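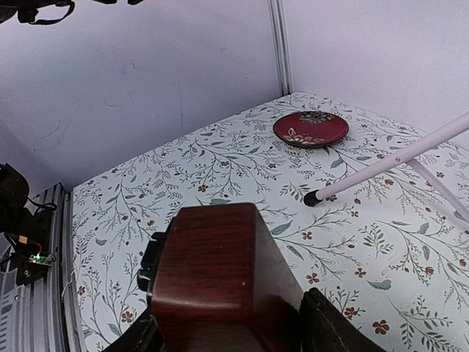 A small red plate with painted flowers, on a tabletop covered in a berry-and-blossom print.

The Second Life of a Plain White Table

Róisín Ó Flaithearta has covered so many tables that she had to start writing them down. The notebook, which lives in a kitchen drawer in her house in Illholm, has a line for each one: whose it was, what was wrong with the top, which pattern went on. She is up to 584. Some are full dining tables that took two people and most of a Saturday-style breakfast to finish. A lot are little side tables hauled out of garages with coffee rings baked into them.

"People bring me the ugliest thing they own and they're a bit embarrassed about it," she says. "I love that. Give me the ugly one!"

Her material is adhesive covering, the peel-and-stick stuff many of us remember from our grandmothers' shelves. It has come a very long way. The prints she likes best these days are botanicals on a white ground, with thin stems in a dark gray-green, slender leaves in sage and teal, and tiny five-petaled flowers in rust and brick orange popping up here and there. From across the room it reads as soft and pale. Lean in over your toast and there are all those little berries.

And then she puts something red on it. This is the part she gets most excited about, and after an afternoon in her workroom I have caught the bug. A small round plate with a deep red center and a painted rosette in teal, yellow and pink should, by any sensible rule, fight with a floral tabletop. It doesn't fight at all. The red picks up the rusty flowers, the teal talks to the leaves, and the whole table wakes up.

"Everyone gets nervous about flowers on flowers," Róisín says. "Just make sure one is big and one is small. If your print is fine and wiry, your plate can shout."

She finds her plates one at a time, mostly at the Baptista flea market in August, when the sellers stay out until the light goes. She never buys sets. A single plate can hold keys, a candle, two biscuits, or nothing (hers often hold nothing, and they look wonderful).

The covering itself is easier than you'd fear. Wash the tabletop with dish soap and let it dry overnight. Fill any dents and sand them flat, as every crumb will show through as a bump. Cut the sheet 3 inches bigger than the top in each direction, peel back a narrow strip of the liner, and stick that edge down first. Then go slowly, pulling the liner with one hand and smoothing with the other, from the middle out. Bubbles can be lifted while you're still close to them. Old ones need a pin.

Corners are where tempers go. Róisín warms hers with a hair dryer on low, stretches the sheet gently and folds it under like the end of a birthday present. She trims with a fresh blade every time and keeps the long scraps for drawer fronts.

Two habits keep a covered table looking good: trivets under hot pans, and a soft damp cloth for wiping. Skip the scouring pads. If a patch does get damaged, she cuts a new piece around the outline of a leaf or a stem, lines it up with the print and presses it over the top. I went looking for one of her repairs on the table by the window and had to be shown it.

Her next one is already waiting in the hall, a wobbly old thing with a burn mark in the middle, and she has the roll picked out for it.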